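Workshop Tips: Collecting Bottle and Container Demonstrations at Home

Filed under: Bench and Workshop
Updated 13 June 2019

These tips come from the Sidlow bench, where we record pick, place and uncap demonstrations for the Jitum policy. They apply to anyone teleoperating a single arm with a wrist camera in a spare room or garage. Calibration is covered on its own page and is not repeated.

Before you start

Clear the reach of the arm first, then add back only what the task needs. Things on the far side of the room may stay. A policy trained against a bare background tends to fail the first time a chair is moved, so leave ordinary household clutter in view and change it between sessions.

Wipe the camera window with a dry microfiber cloth. Window cleaner leaves a film that shows up as haze under overhead light. Check the cable loop at the wrist by turning the last joint to both limits by hand, power off.

Fix the exposure. Automatic exposure will brighten the picture as a dark object fills the view, and the same bottle will then have two different appearances within one episode. Set it on a mid-gray card at working height and write the value on the session sheet.

Recording

Keep episodes short. We cut anything over 40 seconds, and most good ones end at 35 or less. A long episode usually contains a hesitation, and the policy will learn the hesitation along with everything else.

Start each episode from a different arm pose, within a hand's width of home. Starting from exactly the same pose produces a policy that works from that pose only.

Move at a constant, moderate speed. If you miss a grasp, back off, correct and continue. Recoveries are useful and should be kept, but label them. Do not keep episodes where you let go of the controller, bumped the table or reached in to help.

Record in blocks of five, then reposition the object. Five in one spot is enough. Operators left to themselves will do twenty in the spot they find easiest, and the set becomes lopsided without anyone noticing until training.

Log the fill level. A full bottle and a nearly empty one need different grip force and swing differently when lifted. We use four classes: full, above half, below half, empty. Swap levels between blocks.

Holders and supports

A light bottle tips when the fingers touch it off center. A holder that grips the base solves this for uncapping work, but it also hides the lower part of the bottle, so a policy trained only with a holder will not know what to do on a bare table. Split the blocks evenly between the two.

Stick the holder down with removable mounting putty at the corners. Double-sided tape lifts paint. Mark its footprint in pencil so that it can be returned after cleaning, and shift the footprint at least once per session.

Use a holder in a color that contrasts with the table. It makes review faster, and the annotators at Leinonen make fewer errors on the contact label.

Clear plastic and dark drinks

Transparent bottles are the hardest common object in the set. Depth readings drop out on the shoulder, and highlights move as the wrist moves. Three things help: light from two sides, a plain surface behind the bottle for part of the blocks, and an approach that keeps the cap near the center of the view. 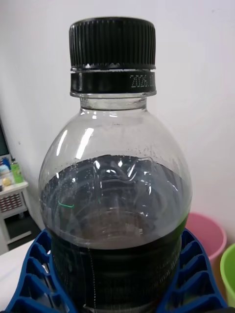
Treat the cap as the reference point. It is opaque, it has a texture, and its height above the shoulder is fixed for a given bottle type. When reviewing, step through the last second before contact and check that the cap can be seen the whole time. If it leaves the view, drop the episode or label it as occluded.

Do not shake or drop carbonated drinks between takes. Pressure changes how stiff the wall feels to the gripper, and a cap loosened under pressure can spray the optics. For repeated uncapping, use flat liquid and replace the bottle once the threads feel worn — we change ours after 37 cycles.

Leave reflections in. Matte spray gives clean depth and a policy that has never seen a real bottle.

Storage and cleanup

Copy the episodes off the recording machine before shutting down, and open one at random to confirm that the video and joint streams are the same length. The Grilbridge logger writes its index last. If power is cut early, the files are present but will not load.

Empty opened bottles the same day. Sugar residue on the finger pads changes friction, so wash the pads in warm water with a drop of dish soap and let them dry overnight.

The July revision will add jars with metal lids. Until then, log them as "other" and keep them out of the bottle set.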